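3.2 Materials and bag handling

The study looked at the relining of small household waste bins, a chore that takes up little time per event but recurs often enough to matter in domestic work estimates. Liners of thin translucent film were used throughout. Film of this type holds creases from the roll, clings to itself, and gives few visual cues as to which edge is the mouth. We therefore recorded the state of each liner before handling, using three classes: flat, folded, and bunched. A liner with both flat and bunched parts was assigned to the class covering the larger share of its area.

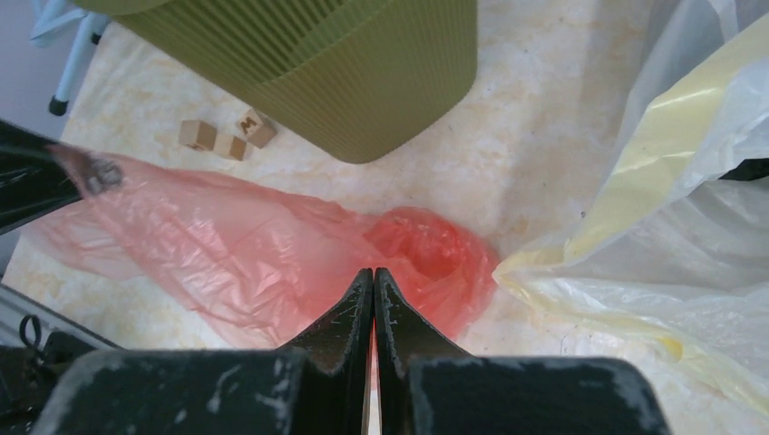 Color was not controlled. Ludero supplied liners in several tints, and an earlier comparison at the Tundow site had found no effect of tint on relining time. Translucency was of greater concern. When the floor covering shows through the film, the boundary of a single layer is hard to locate, and coders disagreed more often on flat liners than on bunched ones. Disagreements were settled by a second viewing at reduced speed.

3.3 Bin and liner states

The bin is treated as having two states, lined and unlined. A lined bin is one in which film passes over the rim on all sides and hangs inside the walls. Partial coverage is coded as unlined, with a note on which side is open. Figure 4 gives the layout of the work area and samples of the states coded.

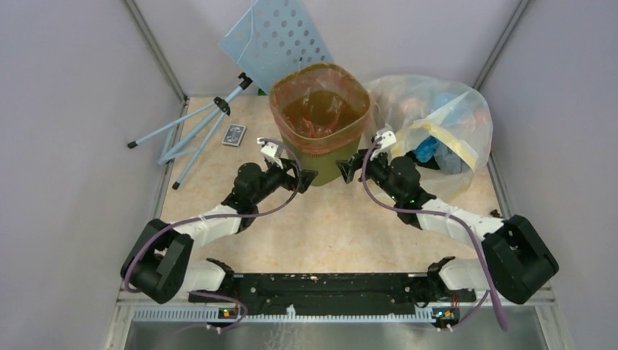

Square rims were preferred to round ones. A corner gives the film a point at which to catch, and slippage can be assigned to a particular side. The drawback is that a liner cut close to the perimeter of the rim must be stretched over the last corner, which lengthens the final step. Of the 415 events retained, 40 were coded as having an interrupted final step. 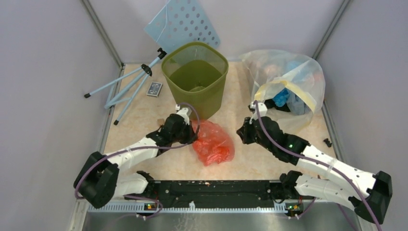
Loose household items were allowed to remain on the floor near the bin. Clearing the floor before each event would have made the task easier to code but less like the chore as it is normally done. Items were logged by type only, and contact between an item and the liner was not treated as an error.

Figure 4. Work area and liner states. 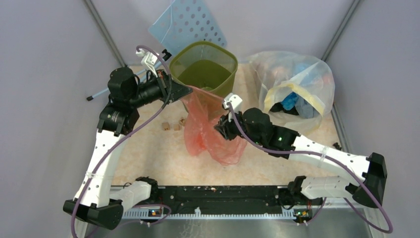

Reading time: 7 min

3.4 Opening the mouth

Opening was coded from the first separation of the two layers at the mouth until the liner was brought over the rim. Holding the film at two separated points keeps the mouth from closing under its own weight, although the lower part tends to sag and may fold under the bin. Events in which the liner was released and regripped were kept in the sample, with the regrip counted as part of opening. Times longer than 300 seconds were excluded from the analysis in Section 4.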